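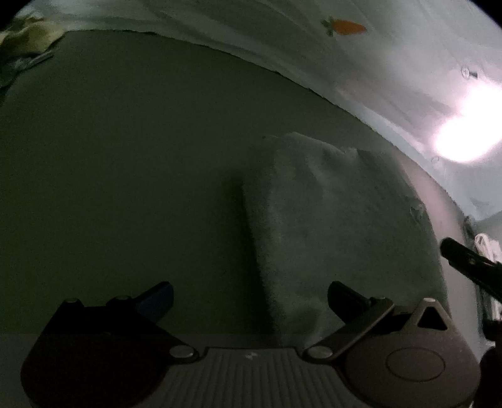
Fabric care claims: your questions

Do I need a special detergent for colours?

Probably not. We've read plenty of labels promising to "lock in" colour, and most of the job is done by cooler water and turning things inside out. If you like the smell, buy it for the smell.

Does "pre-shrunk" mean it won't shrink?

No. It means some of the shrinking was done before you paid for it. Evie Staniforth on our testing desk still measures every sheet before its first wash.

Is a 1000 thread count sheet better than a 200?

We doubt it. Multi-ply yarn can be counted more than once, so the big number may tell you very little. Feel the cloth if the shop will let you.

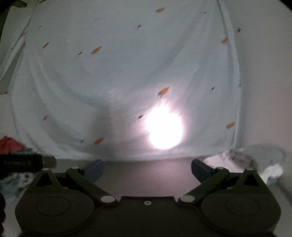
White sheet with a small orange and grey print

Will vinegar set the dye in a printed sheet?

People swear by it. We haven't seen it do anything for modern prints, and Grigore Nistor has tried it four times - his kitchen smelled like a chip shop and the colours ran as before.

Are wool dryer balls worth the money?

Maybe, if your dryer is half full. The savings printed on the box look hopeful to us.

Do you take money from Usus or Rollis?

No. We pay for what we test, and we send nothing back.

Can I send in a claim I don't believe?

Please do. Include a photo of the label, front and back.

Last updated May 5, 2022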